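Dobrar roupa em cima da cama também é robótica: uma conversa com o clube de Altness

8 de janeiro de 2018

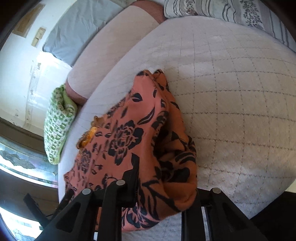

A garra manual do clube a segurar a ponta de uma peça de roupa florida, sobre a cobertura acolchoada do colchão.

Quando Marisol Brannigan me abriu a porta da sala do clube, no fim do corredor das oficinas da escola de Altness, a primeira coisa que fez foi pedir-me desculpa pelo barulho e a segunda foi pôr-me uma garra na mão. «Experimente antes de me perguntar seja o que for», disse ela. Experimentei, com uma toalha de cozinha que estava em cima da bancada, e deixei-a cair quatro vezes seguidas, para grande alegria de dois alunos que fingiam estar a apertar parafusos.

Marisol dá aulas de tecnologia há muitos anos e dirige o clube de robótica desde que ele existe. Até setembro, conta, faziam o que fazem quase todos os clubes: carrinhos que seguem uma linha preta no chão, um braço que empilha cubos, uma ida por ano ao torneio regional (onde, diz ela a rir, ganharam uma vez o prémio da melhor bandeira). A ideia de trabalhar com roupa veio de Flora Lindsay, aluna do décimo primeiro ano, que tinha lido qualquer coisa sobre o assunto e chegou à primeira reunião com um caderno já meio cheio.

«Eu achava que era um problema pequeno», diz Flora, que fala depressa e volta muitas vezes atrás para se corrigir. «Um cubo é sempre um cubo. Uma camisola, se a largarmos duas vezes no mesmo sítio, fica de duas maneiras diferentes. E depois há os padrões! Com um tecido às flores, o programa confunde a borda de uma pétala com a borda do pano. Passei uma semana inteira convencida de que o erro era meu. Bem, uma parte era.»

O projeto chama-se Detby, nome que saiu de um sorteio de sílabas e que ninguém teve coragem de mudar. A garra é de plástico preto e segura-se com a mão, e a câmara vai montada nela, de maneira que as gravações mostram sempre os dedos e aquilo que eles apanham. Os alunos levam-na para casa à vez, gravam-se a pegar em peças e a arrumá-las, e trazem as gravações para a escola, onde são vistas e etiquetadas. Já têm 299 aprovadas. O objetivo são 1.000 até ao fim do ano letivo, e Marisol, que é uma otimista, tem esse número escrito a giz no canto do quadro com a indicação de não apagar.

Pergunto se não seria mais fácil fazer tudo ali, numa mesa, com a mesma luz. Quem me responde é Euan Gourlay, que trata das articulações e que até esse momento não tinha tirado os olhos de uma dobradiça. «Seria, e foi o que fizemos no princípio. O programa ficou muito bom naquela mesa. Depois levei-o para o meu quarto e não acertou em nada.» As camas, explica-me ele com paciência, são difíceis: a superfície cede, a colcha agarra-se aos dedos, e às vezes levanta-se o lençol juntamente com a peça. Euan redesenhou as pontas três vezes por causa disso. A versão de que gosta mais é a segunda, mas a que usam é a terceira, e percebe-se que há ali uma pequena mágoa.

As peças vêm de toda a parte. Há coisas dos irmãos mais novos, uniformes antigos, uma caixa de retalhos que a Matheson, a lavandaria da rua de baixo, lhes ofereceu. Flora gosta sobretudo dos tecidos gastos ou desfiados. «Toda a gente quer gravar com a camisa bonita», diz. «Eu prefiro uma que tenha um fio solto, porque o fio prende-se e temos de decidir o que fazer. Nas casas das pessoas a roupa é assim.»

Waraporn Kaewkla, engenheira na Zirkex e antiga aluna da escola, vem ajudar duas vezes por mês, quando o trabalho lhe deixa. Foi ela quem insistiu para que não deitassem fora as tentativas falhadas, e a conversa sobre isso ainda hoje não está fechada. «Ficaram horrorizados», lembra-se, já com o casaco vestido e claramente sem pressa nenhuma de sair. «Tinham 68 gravações em que o pano escorregava e queriam apagá-las todas. Eu pedi que as guardassem numa pasta à parte. Um dia vão querer saber como é que o pano escorrega, e vão ter de as ver uma a uma, coitados.»

O dinheiro é pouco, como seria de esperar. O clube recebeu 2.000 euros da escola para o ano inteiro, e uma boa fatia foi para material de impressão, molas e uma câmara de reserva. Fraser MacLeish, o mais novo do grupo, ficou encarregado das contas por ter sido o único a levantar o braço, e mostra-me com orgulho uma folha de cálculo em que cada parafuso tem a sua linha. Também é ele quem revê as gravações dos colegas, tarefa em que se revelou bastante severo. Recusou três de Marisol. «A professora puxa depressa demais», justifica. Ela encolhe os ombros e diz que tem razão.

Em março há uma mostra de projetos na biblioteca, e o clube quer levar uma cama. Uma cama a sério, com colchão e almofadas, para que os visitantes possam pegar na garra e tentar. Falta saber como passa pela porta. Euan já a mediu e acha que, tirando os pés, cabe; Fraser quer medir outra vez antes de pagar o transporte.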